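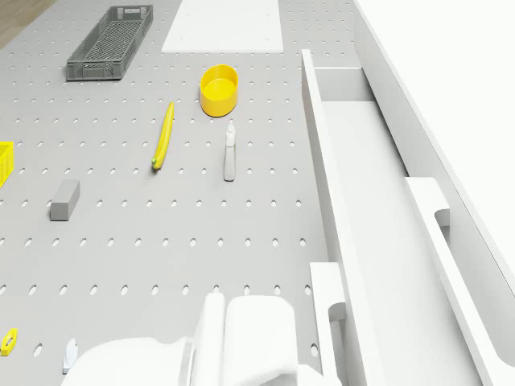

Tue 2 January

First day back. Gheorghița in from eight, me from half past. Picking up the returns bench where we left it before the break.

Layout for the Verninik cell is unchanged in the model: perforated table, arm on the overhead mount, mixed household goods put down in no order, baskets to sort into. Tallia want the sorting rule settled in simulation before anyone moves a real bench, and I agree with them on that much.

Ran the overnight batch again with the new grasp settings. 2909 attempts, 765 of them flagged for a second look. Most of the flags are the planner giving up early on round things and anything that can roll. The bottles are better than in the last batch. Flat items are still poor. Gheorghița thinks the approach angle is too steep for plates and wants to try coming in from the side. She will set that up tomorrow.

Crate position matters more than I had written down. When a crate is close to the table edge the arm takes a long way round, and the cycle time goes up by about 8 seconds. Over a shift that is a lot of somebody standing and waiting for it.
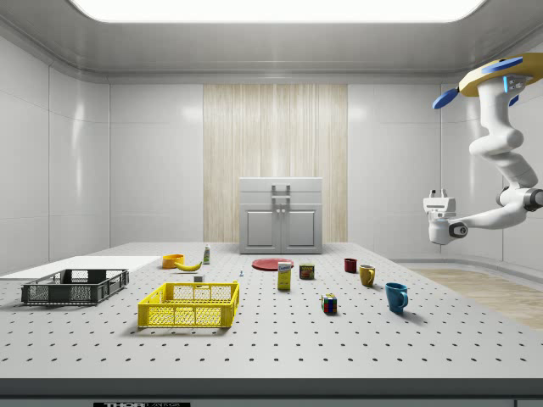 Which brings me to the staffing notes from the Skotard visit. I had them on loose paper and want them in here before they get lost.

At present the returns bench there has two people on it per shift. One opens and checks, the other sorts and walks the full baskets over to the shelves. Under the plan the arm takes the sorting. The checking stays with a person, and so does the walking. The plan calls this one job. The people on the bench say it is two jobs with the easy part taken out, and having watched them I think they have a point. Sorting is when they talk, and when the checker gets help with something odd.

Ruxandra Văduva leads the late shift and had the most to say. Her points, as I took them down:

Who clears a stop? If it has to be an engineer, the late shift has no engineer.
Mugs come back chipped. A person feels the chip while sorting and pulls the mug out. The arm will put it in with the good ones.
Target is 2000 items a shift. Was that worked out with the baskets being changed by hand, or not?
Training in paid hours.

I could answer the first (shift lead can clear it, one button and a check of the table) and said I would find out about the rest. Tymoshchuk did the throughput sums, so the target question goes to them. I suspect basket changes were left out.

The chipped mugs are a proper gap. We have no damage class at all. Cheapest fix is to have the checker pull damaged goods before they reach the table, but that puts more on the checker, who is already picking up the walking. Wrote both options up for Tallia and did not recommend either yet.

Still to do: side approach for plates (GE), rerun with crates moved in from the edge, ring Ruxandra once Tymoshchuk reply. Go-live is still down as July. I would not promise it to anyone.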